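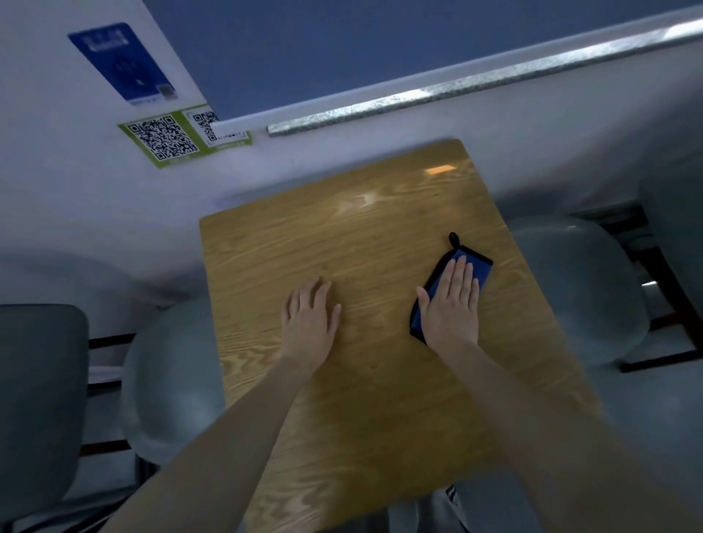 Courses > Household Robotics > Handouts > Week 3: Wipe, Pick Up, Throw Away

By Heriberto Grajales
May

Read this before you come to the lab. Last term a good many people read it afterward, and their tables showed it.

Why chores

Everyone arrives wanting to do backflips. We do chores. A backflip can be planned in advance, while a table is different every time somebody has lunch on it. Your project this term is a policy for tidying a break area, and the policy will learn from demonstrations that you personally perform, with your own two hands, until you never want to see a cloth again.

Each team records 240 demonstrations across the tasks. The full class set from last term had 600 usable ones after cleaning. We will not discuss how many it had before cleaning.

Task A: wiping

The right hand goes flat on the cloth, fingers together. The left hand may rest on the table, but please leave it there. In Thịnh Đồng's first batch the left hand drummed along to something, and the model learned to drum.

Three things the Skamik labeling tool will ask you for:

- contact start (cloth pressed down, not cloth hovering nearby with good intentions)
- each change of direction
- contact end

Fold the cloth before you start recording. An unfolded cloth bunches up under the fingers and you end up labeling laundry.

A shiny tabletop is harder than a dull one. Reflections slide around when your head moves and the tracker would love to believe they are objects. Keep your head still. If your neck hurts, stop and stretch between takes, not in the middle of one.

Task B: throwing away a cup

Sounds easier than wiping. Isn't. You have to hold the thing, turn it, walk, find the bin, and let go at a moment the labeler can point to. Most bad labels come from the turn, where one hand hides the other and you have to decide which of them is in charge.

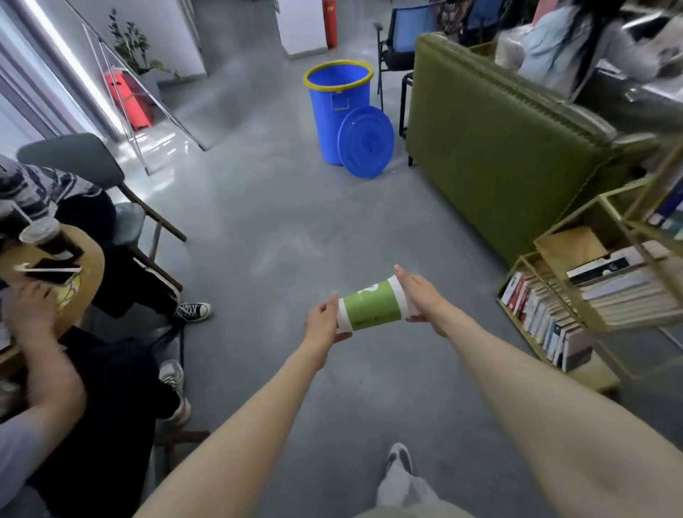

Fig. 1. Two-handed hold on a paper cup, rim toward the right hand. Bin ahead, lid off.

Notice how much else there is for a model to look at: a sofa, books, people sitting down with a drink. We leave all of it in. Jhair Montoya once proposed clearing the room first, and his policy did beautifully in a cleared room. He has since become our strongest advocate for clutter.

Rules for Task B:

1. Look at the bin before you walk toward it. The gaze is part of the data.
2. Walk at the speed you would use if no grade were involved.
3. Release over the opening. A throw from a distance is a different task, and a different course.
4. If you miss, keep recording and pick it up. Recoveries are worth more to us than clean runs, so do not fake them. Han-gyeol Yeom reviews these and can tell.

What to hand in

One folder per task, labels exported from Skamik, and a page on what went wrong. The page counts for more than you think. "Nothing went wrong" receives no credit and a long look.

Groups are 3 people: one performs, one watches the recording, one labels. Swap roles at the break. If your labeler and your performer disagree about when contact began, write down both answers and bring them to the discussion section, where we will waste a happy hour on it.

Reading: chapter 3 of the Yupanqui notes, skipping the derivation unless you enjoy that sort of thing.

Contact: Heriberto Grajales, Besville Robotics Teaching Lab | © Besville Robotics Teaching Lab | Back to top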